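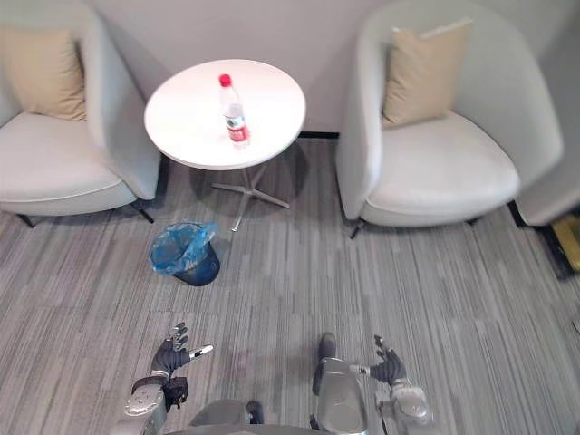
Dernière modification de cette page : 2018-01-14

3.2. Aménagement des espaces d'attente et hydratation des usagers

L'enquête a porté sur les lieux d'attente de 13 établissements de consultation externe ayant adhéré au programme Prevunix. Le mobilier y relève de deux types : les rangées de chaises solidaires, héritées des anciens plans d'équipement, et les petits salons composés de fauteuils disposés autour d'une table basse ou ronde. Un troisième type, la banquette murale de modèle Koswood, n'a été relevé que dans un seul établissement et n'a pas été retenu pour l'analyse.

Les usagers interrogés, au nombre de 505, ont rempli un questionnaire relatif à la durée de l'attente, au confort de l'assise et à la consommation de boissons. La durée médiane déclarée s'établit à 30 minutes. Les écarts entre établissements demeurent importants, notamment pour les consultations du matin.
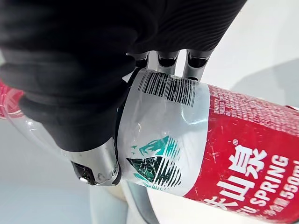
La mise à disposition d'eau constitue le second volet de l'enquête. Sept établissements disposent d'une fontaine raccordée au réseau ; les autres recourent à la distribution de bouteilles individuelles, confiée au prestataire Flallora. Le suivi des quantités repose alors sur le code-barres imprimé sur l'étiquette, à côté d'une zone rouge, que l'agent d'accueil enregistre lors de la remise. Ce relevé ne renseigne pas sur les volumes effectivement bus – limite déjà signalée dans la section 2 – et les données déclaratives ont donc été privilégiées pour les comparaisons.

Dans les salons à fauteuils, les usagers déclarent plus fréquemment avoir bu pendant l'attente. L'association se maintient après ajustement sur l'âge et la durée de présence. Elle s'affaiblit en revanche lorsque le point d'eau est situé hors du champ visuel des personnes assises.
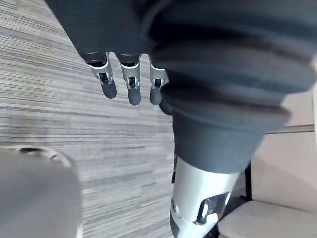
Figure 4. Vue rapprochée, trois doigts orientés vers le bas.

Les résultats relatifs à l'accessibilité des assises pour les personnes à mobilité réduite sont présentés dans la section 3.3.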